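Fake fruit in a wire basket on a butcher block table: worth it or just clutter?

Posted in Kitchen & Dining
Viewed 2000 times

Maribel Inga
We put in a butcher block table last May, the light kind made of strips with darker streaks running through it, and it looks bare most of the time. My sister-in-law keeps telling me to get a bowl of artificial fruit and be done with it. I have my doubts. Every fake fruit bowl I grew up with was a dust trap with a chewed banana in it. The Mimora set she sent me a link to is 49 dollars and the photos on the listing are so polished I don't believe a single one of them. Real fruit goes soft in our house before anyone eats it, so that's out.

Two things I want to know. Does it look like plastic from across the room? And will a metal wire basket scratch an oiled top? The Letwood people told me the finish would "take normal use," and I have no idea what they think normal use is.

Kerstin Midtbø
I sold housewares for a long time and I'd be careful about anything that calls itself realistic. Grapes are where the cheap sets give themselves away. Look at the stem and look for a seam down each grape. Peppers and tomatoes do better, being shiny in real life anyway. Peaches are a coin toss. The fuzz on them picks up every bit of lint in the room and you can't wipe it off.

As for the scratching, yes, it can happen. I don't care what the finish is called. Thin wire puts all the weight on a few spots, and people drag baskets when they should lift them. Turn yours over and feel the bottom for cut wire ends. If you find one, file it down or send the basket back. Felt dots don't stick well to wire, whatever the package says, and you'll be finding them on the floor.

What does work is setting the basket inside something wider. A shallow woven bowl is fine, and a clear one won't fight with the wood. Then the bowl touches the table and the wire never does. It also catches whatever rolls off.

I wouldn't pay 49 dollars for the fruit. Buy loose pieces and look at each one first. Skip anything sold as a "harvest mix," you'll end up with three lemons you didn't want.

ollaneo_fan3376
just get the Ollaneo bowl, its great, had mine for years no scratches. Hao makes one too but its smaller. table is probably fine

Maribel Inga
Thanks Kerstin. No offense to the other poster, but "probably fine" is what I heard about the last table.

I'm half convinced. I went with black wire inside a clear woven bowl, and peppers in green, orange and red, plus a tomato, a banana, a peach and some dark purple grapes. I still think mixing peppers with fruit is a little odd, and my sister-in-law says that's how everyone does it, which proves nothing. A pear and a second bunch of grapes are out on the wood for now. 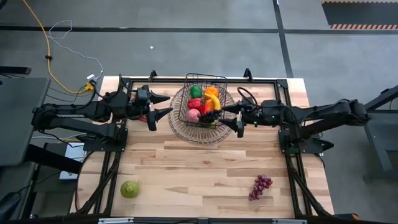 I'm not oiling the top again until I've lived with the bowl for a couple of months. If there's a ring under it when I lift it, I'll come back and say so. And if anyone knows a way to get lint off a fake peach that doesn't involve tape, I'd like to hear it, though I'm not expecting much.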